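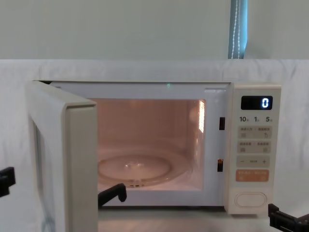
The food chemist who looks after the pigment bench at Floveck, a small ingredients lab on the edge of Mustbridge, has been working with beetroot for 19 years and still gets a bit excited when a fresh crate comes in. "You cut one open and it's all over your hands, your coat, the bench, the phone," she says. "I've never owned a white shirt for long."

Her subject is betanin, the red-violet colouring in beetroot that turns up on labels as E162. Plenty of people assume it belongs with the anthocyanins, the family that colours blueberries and red cabbage, and she is very patient about putting them right. Betanin is a betalain. It has nitrogen in it and anthocyanins don't, and as far as anyone has found, a plant makes one family or the other. "I did my honours project on cabbage, so I came to beets as a bit of a traitor," she laughs.

I asked her what makes it so tricky to use, and she put the kettle on before answering, which I took as a sign. Heat is the main trouble, she told me, and then oxygen, and then light. Betanin is happiest in mildly acidic food, somewhere between pH 4 and 6, and that's why it does so well in yoghurt and ice cream and so poorly in a cake. "People ring up and say, my red velvet has gone brown, what did I do wrong? And I have to tell them, well, you baked it, love."

Her current job is a drying trial with the growers at Prodovdale, who sent down 13 lots of beets last March, all from the same paddock but pulled at different ages. The older roots gave more colour than she expected, though they also brought more of that earthy smell, the geosmin, and getting rid of it has taken up most of her winter. She keeps the powders in brown glass at 5 degrees and checks them every 22 days - an odd number that began as a slip in the diary and simply stayed.

And the well-known effect on the bathroom the morning after a beetroot salad? She was delighted to be asked. It's called beeturia, it's generally harmless, and it varies a good deal from person to person, with stomach acid and iron levels both thought to play a part. "My own family is split down the middle," she says. "Christmas is very informative."

The Prodovdale powders go into a trial batch of sorbet in October, and she has promised to save me a tub.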